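Two pairs of grippers and a great deal of tea

I have been promising to write this one up since May, and the longer I left it the more notes I piled up, so put the kettle on, because I do go on a bit when I get started on grippers.

For anyone new to the blog: I have spent a good part of this year comparing hand-held grippers, the sort you hold one in each fist and use to pick things up yourself, so that an arm can learn from the recordings later. I already had a pair from Fudesico, which I bought with my own money and have grumbled about ever since. Then I got the loan of a pair from Trundia, and naturally I wanted to know which I would rather have in my hands at the end of a long afternoon.

The weight first. On paper there is hardly anything between them. In the hand it is a different story, and it all comes down to where the weight sits. The Fudesico body is long and puts the heavy bit out over the jaws, so your wrist is forever holding the nose up. The Trundia one sits further back, over the knuckles, and I could keep going for ages before I noticed my forearm at all. I did my first proper day with the Fudesico pair and could barely lift the teapot that evening!

Then the trigger. I like the Fudesico trigger much better, I must say. It has a lovely long travel and you can feel the moment the fingers meet the thing you are picking up. The Trundia trigger is short and a bit snappy, and for the first hour I kept closing on things harder than I meant to. You do get used to it. I found that if I rested my middle finger on it instead of my first, I slowed down without thinking about it, and I have held it that way ever since.

Cables are my real bugbear, with both makes. They are always a touch too short or miles too long, and they tug at the back of the gripper just when you are trying to be delicate. I have settled on a big loose loop at the elbow side and letting the rest go down to the floor. It looks a mess and I have stopped minding. Tidy cables pull, in my experience, and floppy ones don't.

I run both pairs through a McIver controller, which was a nuisance to set up (the manual is very thin on anything to do with two hands at once) but has been steady as a rock since. My one tip there is to start the left hand first and wait for it to settle before you start the right. I lost a whole morning finding that out, and I have since seen the same complaint from somebody on the Cornitz forum, so at least I am in company.

Now, the tasks. I kept to a short list of 10 and did them over and over: folding a tea towel, stacking bowls, putting a spoon in a jar, that kind of thing. Nine of them went fairly well with either pair. The tenth was moving a cup in and out of a wire basket, and it has eaten more of my time than all the rest put together. The trouble is the sides. You have to come in at an angle to clear the rim, then straighten up once the fingers are down, and the mesh will happily catch a fingertip on the way past. Add a smooth round cup and you have a very good test of your patience. I had hoped to have 3000 recordings by the end of the summer, and I stopped at 2000, mostly on account of that basket.

What helped most was slowing the approach right down and opening the jaws wider than seemed necessary before going in. I also learned to keep my other hand well back, which I am bad at, being someone who likes to hover.

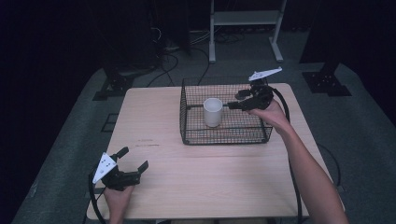
And with the fingers on either side of the cup:

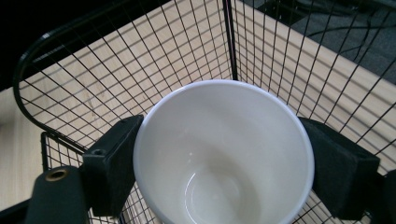

I had a message asking something I ought to have covered further up, so I will put it in here.

Do you need to buy two grippers to begin with, or will one do?

One is plenty for the first few weeks. Most of my list can be done with a single hand, and you will learn far more about the trigger and the balance if you are only minding one of them. Get the second when you reach the folding, and try to buy the same make, as swapping between two different triggers mid-task drove me round the bend. I am still using the Trundia pair most days, though I do miss that Fudesico trigger, and next time I want to write about finger pads, which I have been chopping and changing for weeks.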